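Putitz Pest Support: ticket 806
Subject: Tiny flies in kitchen, vinegar traps not keeping up
Status: Closed
Opened October 2018

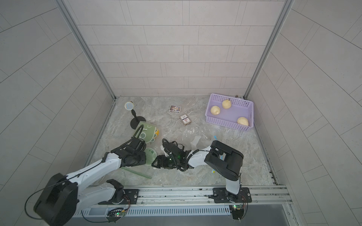
Chalerm Hemmin wrote: We've had small flies in the kitchen for going on three weeks. They hang near the sink in the morning and then turn up on the windowsill by dinner. I bought two of the Biline vinegar traps and both fill up, but there are always more. I've thrown out the onions and scrubbed the compost pail. Can I just fog the room and be done with it? We have a budgie in the next room, if that changes anything.

Support (Szymon Ziółkowski), first reply:
Please don't fog. Aerosol kills the adults in the air and leaves the larvae where they are, so you would be back to the same numbers within a week or two. Birds are also very sensitive to sprays and the budgie is reason enough to leave the can in the garage.

Before treating anything we need to know which fly it is. Three kinds are common indoors and they breed in different places.

Fruit flies: tan body, usually red eyes, slow hovering flight. They breed in overripe fruit, empty bottles, recycling and wet mops.
Drain flies: grey, fuzzy, wings held like a small roof. They sit on walls near drains and fly poorly. They breed in the slime inside the pipe.
Fungus gnats: black, thin, long legs. They run over the soil of potted plants and gather at windows. They breed in damp potting mix.

To check the drain, dry the area around the sink, then put a strip of clear tape across the opening, sticky side down, leaving gaps at the ends for air. Leave it overnight and look at it in the morning. Do this four nights in a row. Put a yellow sticky card flat on the soil of any houseplant for the same period.

Chalerm Hemmin:
Did the tape for four nights. Nothing on the kitchen drain. One fly on the laundry drain, could have wandered in. The card in the big fern pot by the patio door has 19 on it, black with long legs. The vinegar traps have both kinds, I think. Some are tan and some are dark.

Support:
You have two problems, and the traps were only dealing with one of them. The fern is breeding fungus gnats. The tan ones are fruit flies and there is still a source for those somewhere.

For the fern:
Stop watering until the top five centimetres of mix are dry.
Empty the saucer and keep it empty.
Scrape off any rotting leaves on the surface.
Leave the yellow card in place and change it weekly.
If counts haven't dropped after two weeks, water with a Bti product according to its label. It works on the larvae and has no effect on the adults, so allow time.

For the fruit flies, check under the fridge and stove, the bottom of the recycling bin, the rubber flap of the garburator if you have one, and any cloth or sponge that stays damp. Keep ripe fruit in the fridge for now. Rinse cans and bottles before they go in the bin.

Chalerm Hemmin:
No garburator. Pulled the fridge out and it was only dust. I don't see anything else it could be. The traps are still catching the tan ones.

Support:
Where do the returnable bottles go?

Chalerm Hemmin:
In a tote in the back hall, behind the coats. I hadn't thought of it as the kitchen. There was a centimetre of old beer and juice in the bottom and it was moving. The tote is outside now and the empties went to the depot.

Support:
Wash the tote with hot water and dish soap before it comes back in, and wipe down the floor and baseboard where it sat. You can expect to see adults for another week or so. Keep one vinegar trap going and put the other away. Replace the liquid every few days: 500 mL of water, a good splash of cider vinegar and two drops of dish soap is more than enough to last you, and it works in a jar with no need to buy refills.

Chalerm Hemmin:
Update. No tan flies in the trap for five days. The fern card had three on it this week. I didn't end up buying the Bti. My wife wants to know if the fern should be repotted.

Support:
It doesn't need it at this point. If the card count climbs again, repot into fresh mix, wash the pot and bag the old soil for the garbage. Don't put it on your other plants. Opened bags of potting mix should be kept sealed and dry, as gnats will get into those as well.

Closing this ticket. Reply within 30 days to reopen it. For a similar case with drain flies in a floor drain, see ticket 982.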